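Kapitel 4
Die Zelle einrichten, bevor sich etwas bewegt

Als ich meine erste Zelle in Betrieb nehmen durfte, habe ich das getan, was vermutlich alle tun: einschalten, Programm laden, Start drücken. Bei Dudás, wo ich damals arbeitete, stand der Arm danach mit einem verbogenen Finger vor der Gerätetür, und ich durfte zwei Tage lang Ersatzteile suchen (und mir einiges anhören). Seitdem richte ich zuerst in der Simulation ein, und genau damit fangen wir in diesem Kapitel an. Unsere Übungszelle heißt Sallton, und sie besteht aus erfreulich wenig: Tisch, Mikrowelle, Roboter.
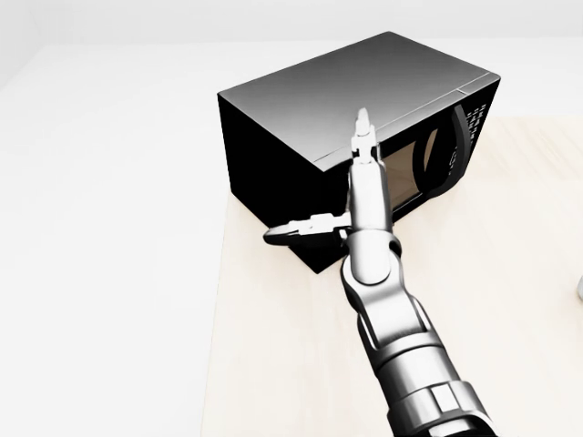
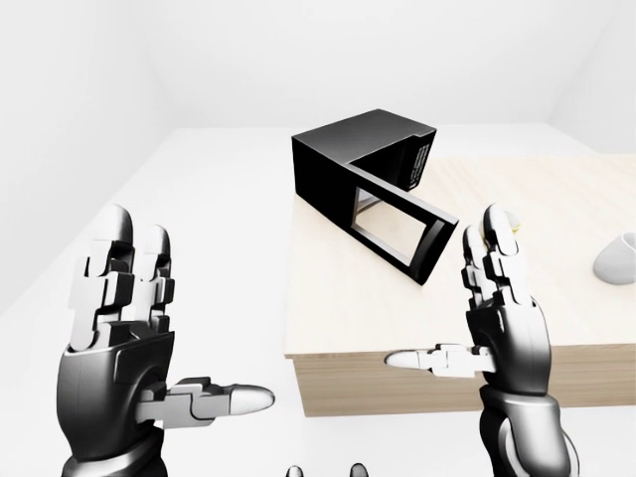
Die Mikrowelle auf dem hellen Holztisch, beide Male in der Simulation.

Wer die Dateien zum Buch schon geladen hat, kann gleich mitmachen. Alle anderen lesen erst einmal weiter, das schadet auch nicht!

Beim Einrichten interessiert mich zuallererst die Lage der Dinge zueinander. Wo steht der Tisch im Koordinatensystem des Roboters? Wie ist das Gerät auf dem Tisch gedreht? Das klingt nach Buchhaltung, und ein bisschen ist es das auch. Aber eine Tür, die sich um eine senkrechte Achse dreht, verzeiht an der Griffseite fast nichts. Sitzt die Achse im Modell auch nur ein wenig falsch, dann zieht der Greifer auf einem Bogen, den die echte Tür gar nicht mitgehen kann. Im Simulator sieht man davon manchmal nur ein kleines Zittern. An der richtigen Maschine hört man es, und zwar deutlich.

Ich gehe deshalb immer in derselben Reihenfolge vor: erst der Tisch, dann das Gerät, dann die Türachse und ganz am Schluss die Hände. Bei Drekwood hatten wir dafür ein Blatt mit 11 Punkten, das an der Schaltschranktür klebte und mit der Zeit so speckig wurde, dass man Punkt 4 nur noch raten konnte. Ausgerechnet das war die Nullstellung der Daumen. Sie steht in Abschnitt 4.2 jetzt gut lesbar in der Tabelle, und ich bitte Sie herzlich, sie nicht zu überspringen.

Noch ein Wort zur Nullstellung, weil in meinen Kursen jedes Mal jemand danach fragt. Ja, die Steuerung merkt sich die Werte. Nein, das reicht nach einem Fingertausch nicht. Ein neues Fingerglied bringt seine eigenen Toleranzen mit, und die summieren sich bis zur Spitze ganz ordentlich auf. Nach jedem Tausch wird also neu referenziert, die Hand für sich allein, mit reichlich Abstand zum Tisch. Danach fahre ich die Griffposition zweimal mit stark gedrosselter Geschwindigkeit an, einmal bei geschlossener und einmal bei offener Tür. Dazwischen hole ich mir gern einen Kaffee, denn wer direkt hintereinander prüft, sieht beim zweiten Mal nur noch, was er sehen will.

Die Werte für Sallton finden Sie in der Parameterdatei im Ordner »Burkdale« (so hieß das Vorgängerprojekt, der Name ist einfach hängen geblieben). Machen Sie sich vor der ersten Änderung eine Kopie davon. Im nächsten Abschnitt legen wir den Ursprung an eine Tischecke und messen von dort aus alles andere ein.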